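# Canapé Olvera — cuir crème, dossier capitonné

Référence catalogue : Olvera 37. Fabrication à la commande, atelier Pranmont.

L'Olvera est un grand canapé de salon à deux assises longues, avec dossier capitonné et appuie-tête séparés. Le modèle existe depuis plusieurs saisons chez nous ; la version actuelle reprend les patrons de Higinio Hinojosa, avec une mousse d'assise plus ferme que sur les premières séries. Les coussins décoratifs sont vendus à part — voir plus bas.
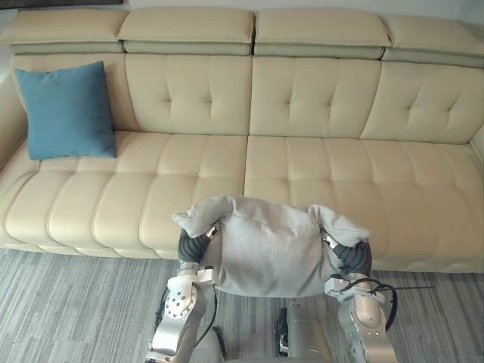 Le cuir crème est la teinte la plus commandée sur ce modèle, devant le tabac et le gris. Il est teinté dans la masse puis légèrement pigmenté en surface, ce qui le rend plus facile à nettoyer qu'un aniline pur. Les quatre appuie-tête alignés en haut sont gainés du même cuir que le reste. Le dossier est capitonné en losanges, avec de petits boutons enfoncés, et l'avant des assises est piqué en gros boudins. Avec un tapis gris chiné, le crème ressort bien sans faire trop clair ; un coussin bleu canard dans l'angle suffit à donner un peu de couleur.

## Composition

- Structure : hêtre massif et panneaux, assemblage collé et vissé
- Suspension d'assise : ressorts ondulés
- Garnissage : mousse haute résilience, couche de ouate
- Revêtement : cuir de vachette, fleur corrigée
- Accoudoirs : arrondis, rembourrés
- Pieds : non réglables, patins feutre fournis

Le canapé est livré en trois colis. Vérifiez la largeur de la cage d'escalier avant de commander, le colis du dossier ne se plie pas.

## Coussins assortis

Les coussins de la gamme Follovik se commandent à l'unité. Ils sont carrés, garnis de fibre, avec une fermeture à glissière sur un côté. Trois tissus conviennent bien au cuir crème : le gris clair, le bleu canard et l'écru. Le gris clair passe partout. Le bleu canard est plus marqué et il vaut mieux le limiter à un ou deux exemplaires sur toute la longueur du canapé.

Pour les tissus foncés ou très colorés, prévoir un premier passage au chiffon blanc légèrement humide avant de poser le coussin contre le cuir. Si le chiffon se teinte, contactez-nous, nous remplaçons la housse. Le cas est rare mais un cuir clair garde les traces de dégorgement.

## Entretien

Dépoussiérer le cuir avec un chiffon doux et sec. Dans le creux des boutons, un pinceau à poils souples va mieux que le chiffon. Pas de lait de toilette, pas de savon noir, pas de lingettes ménagères.

Pour les tissus, aspirer à faible puissance, dans le sens du fil, sans appuyer. Sur les tissages à fines côtes, passer une deuxième fois en travers — la poussière se loge entre les côtes et le premier passage en laisse. 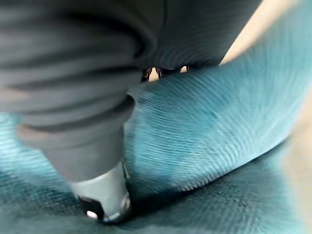
Une fréquence d'une fois par mois suffit en usage normal, davantage avec un chien ou un chat. Les housses déhoussables se lavent à 30 °C, à l'envers, fermeture tirée, et sèchent à plat. Pas de sèche-linge.

Le lait d'entretien Skonau peut être appliqué deux fois par an sur le cuir, en mars puis à l'automne par exemple. Étaler en couche fine, laisser pénétrer, essuyer l'excédent. Essayer d'abord sous un accoudoir, à l'arrière.

## Commande et délais

Comptez environ 21 jours ouvrés entre la validation du cuir et le départ de l'atelier. Les échantillons sont envoyés gratuitement, dans la limite de sept par demande. Les coussins en stock partent sous 3 jours.

La garantie couvre la structure et la suspension pendant sept ans. Elle ne couvre pas l'usure normale du cuir, les griffures, ni les taches dues à un produit non adapté.

Questions sur les cuirs et les teintes : Montserrat Zavala, atelier Pranmont. Livraison et reprise de l'ancien canapé : Apolinar Mendoza — merci d'indiquer l'étage et la présence ou non d'un ascenseur.

Fiche mise à jour le 22/07/2022.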